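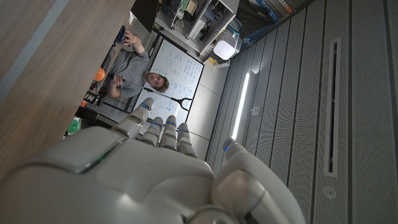
How does a robot learn a task from a person?

A person performs the task through the robot, either by moving its arm directly or by steering it from a distance, while the machine records its own movements and whatever its sensors pick up. A program is then fitted to those recordings so that the robot can attempt the task without help.

Teaching by demonstration

Teaching by demonstration (also called learning from demonstration, programming by demonstration or imitation learning, though the last term is sometimes kept for the computing side alone) is a family of methods in which a robot is shown what to do. The older approach is to write out each movement in code. Demonstration is one of the liveliest corners of robotics, partly for the delightful reason that a good teacher need not be a programmer. Someone who has spent years packing fruit or wiring plugs already carries most of what the robot needs to be taught.

Guiding by hand

In hand guiding, known in the trade as kinaesthetic teaching, the teacher takes hold of the arm and moves it through the job. The motors are set to give way under a light push and to hold up the arm's own weight, so that even a heavy machine can feel almost weightless. Sensors in the joints note every angle along the way.

The method is quick to pick up and needs very little extra equipment. Its great strength is that every recorded movement is one the robot's body really made, so there is nothing to translate. It also has limits. The teacher's own arms tend to get into the camera's view, two robot arms are awkward for one person to guide, and a hand with several fingers is harder still. Few people can set five digits in place at once while also carrying the wrist to the right spot.

Remote control

Remote control, or teleoperation, leaves the robot's workspace clear. The teacher moves something else and the robot follows. Common arrangements include:

Leader arms. A small, light copy of the robot's arm is moved by the teacher, and the full-sized arm matches it joint for joint.
Gloves. Sensors along the fingers read how far each one is bent. Gloves are used mostly with many-fingered hands.
Handheld controllers. The position and tilt of the controller set the position and tilt of the robot's wrist, with a trigger for the grip.
Camera tracking. The teacher's bare hand is watched by a camera and its pose worked out from the picture.

The human hand and the robot hand rarely match. Fingers differ in length, thumbs are set at different angles, and many robot hands have fewer joints than ours. Turning one pose into the other is called retargeting, and it is a fascinating puzzle in its own right. Some systems try to match the angles of the joints. Others care only about where the fingertips end up, which usually gives better pinches and odder-looking knuckles.

Touch is the other difficulty. A teacher working by remote control may have no sense of how hard the robot is squeezing. Some leader arms push back when the robot meets resistance, and some gloves buzz at the fingertips. Experienced operators often manage well on sight alone.

What is recorded

A single run through the task is called an episode or a demonstration. It normally holds the joint angles, the commands sent, the state of the grip and one or more video streams. A camera at the wrist is especially prized, as it travels with the hand and gives a close view of whatever is being reached for. The view swings and tilts as the wrist turns, sometimes going right over on its side, and the learning program must cope with this. A fixed camera is often added for a steadier view of the table.

All the streams have to share one clock. A video that lags behind the joint readings teaches the robot to react to things that have already changed.

Variety matters as much as quantity. Objects are shifted between episodes, lighting is altered and different people take turns at the controls. Recoveries, in which the teacher fumbles an object and picks it up again, are well worth keeping, for they show the robot a way out of trouble.

The Nosthorpe sessions

A well-documented small collection was made at the Nosthorpe workshop, using a five-fingered hand built by Okanura and gloves from Drendar. Over one season 24 operators recorded 1053 episodes of everyday tabletop jobs, among them stacking cups, sorting balls and passing objects to a person. Sessions were held to 40 minutes, as operators' accuracy fell off when they were tired. A typical episode lasted about 45 seconds.

The collection is best known for its handovers. Passing something to a person calls for timing as well as grip: let go early and the object drops, let go late and there is a small tug-of-war. Operators solved this in strikingly different ways, and their notes on the subject make wonderful reading.

The Shih test

The Shih test is an informal check on a set of demonstrations. Recorded commands are played back on the robot with the objects in their original places and no learning involved. If playback fails often, the fault probably lies in the recording, for instance in poor timing or a slipping joint, and further training is put off until it has been found. The test suits slow tasks better than those involving rolling or thrown objects, where tiny differences at the start soon grow.

Common problems

The best-known weakness is drift. A robot working alone makes a small error, finds itself somewhere no teacher ever went, and makes a larger error as a result. One remedy is to let the robot try while a person stands ready to take over, then add those corrections to the training set.

Pauses cause trouble too. A teacher who stops to think leaves a stretch of stillness in the data, and the robot may learn to stop at the same point and stay there. Many groups trim such pauses before training.

See also: Teleoperation; Robot hand; Retargeting; Handover (robotics); Wrist camera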